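Orow Two-Hand Demo Kit – Bikeo Equipment

Sold as: set of 2 handheld grippers
Price: $2,232 per set
Spare jaw pads: $69 a pair
Lead time: 3 weeks

I get asked about this kit more than anything else we sell, usually by people who are halfway through a budget form and need a number by Wednesday. So let me tell you how I'd plan for it.

The Orow is a pair of grippers you hold in your own hands. You do the task, the kit records how you did it, and your robot team trains from that. No arm on the bench, no safety fence, no teach pendant! If you're still deciding which arm to buy (and most of the folks who call me are), this lets you start collecting now and put off the big purchase until you know what the job needs.
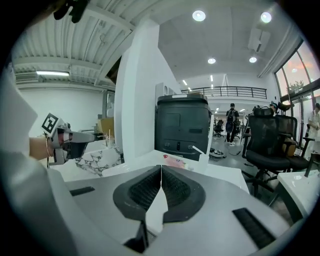

Budget for the pads, please. They're the part that wears, and I've watched too many teams spend everything on the grippers and then wait on a $69 order that has to go through purchasing all over again. I put two spare pairs on every quote – take them off if you like, I won't be offended.

You'll also want a decent laptop and a good big table. We don't sell tables. For storage I like the Farton hard case, which holds both grippers and the cables with room left over for pads, but it's a separate line on the quote and plenty of people just use a drawer.

One set or two? If only one person will be recording at a time, get one set and put the difference toward paid hours. People's time is the big cost here, way bigger than the hardware. If you're running two tables, get two sets, since sharing gets old fast.

The older Vishwakarma mounts don't fit this version. I still have a few adapters on the shelf, so ask before you order new ones.

Quotes are good through the end of October. Send me your shipping address and how many sets you want, and I'll get one back to you the same day if it comes in before 3 p.m.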